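Section 4: Setting Up Your Home Group in Stolon

I've led small groups and retreat weekends for a long time now, and I built Stolon because I was tired of keeping prayer requests on sticky notes. So this part of the manual is written the way I'd talk you through it at my kitchen table. Grab your sign-up list and your phone and let's go!

Before you start

You'll need the welcome email from Pavimico, with your group code in it. The code has five characters, all capitals, and it doesn't care about spaces.

4.1 Create the group

1. Open Stolon and tap Groups, then New Group.
2. Type in your group code and tap Next.
3. Give the group a name. Ours is plain old Bowen Street Group, and people find it just fine.
4. Pick a meeting type: Home, Church, Outdoor or Retreat. If you meet in a living room most weeks and hike once in a while, choose Home. You can switch a single meeting later.
5. Tap Save.

Note: A group can hold up to 35 people. If you're bigger than that, make two groups and link them under Settings (see Section 6).

4.2 Invite your people

1. Tap Invite and paste in your email addresses, one per line.
2. Write a short greeting. The box takes 3,000 characters, but please, a couple of warm sentences will do.
3. Choose who can see the meeting address. I leave mine on Members Only.
4. Tap Send.

Caution: Invitations go out the second you tap Send — there's no undo. Read the list over once more, especially if you pasted it from an old retreat roster.

4.3 Add prayer requests and readings

1. Tap the Prayer tab, then the plus sign.
2. Type the request and choose Whole Group or Leaders Only.
3. For a reading, tap Readings, pick the book and chapter, and set the date you want it to appear.

Caution: Ask before you post somebody else's news. Health and family matters go in as Leaders Only until the person tells you otherwise.

4.4 Fill in the host page

Each host gets a page for the practical stuff (parking, stairs, pets, where the kids go, whether there's coffee).

1. Tap Hosts, then your own name.
2. Fill in whatever your guests would ask you at the door.
3. Tap Add Photo if you'd like one on the page, and type a caption under it.

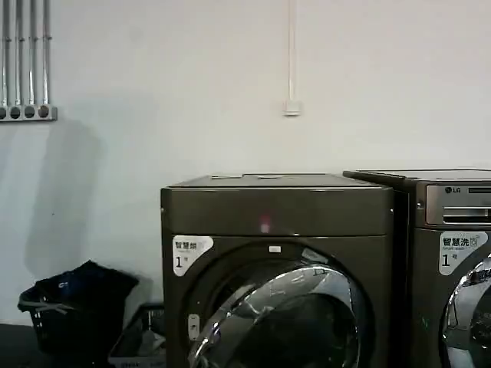

Fig. 4-3. Host page photo: washer and dryer, side by side.

4. Tap Preview, then Publish.

Note: For a weekend away, like our December one at Tromthorpe, make a separate host page and set the type to Retreat. It'll add fields for bunks, meals and rides (my favorite part of the whole app!).

If the Publish button stays gray, check that you've filled in the start time. I still forget mine.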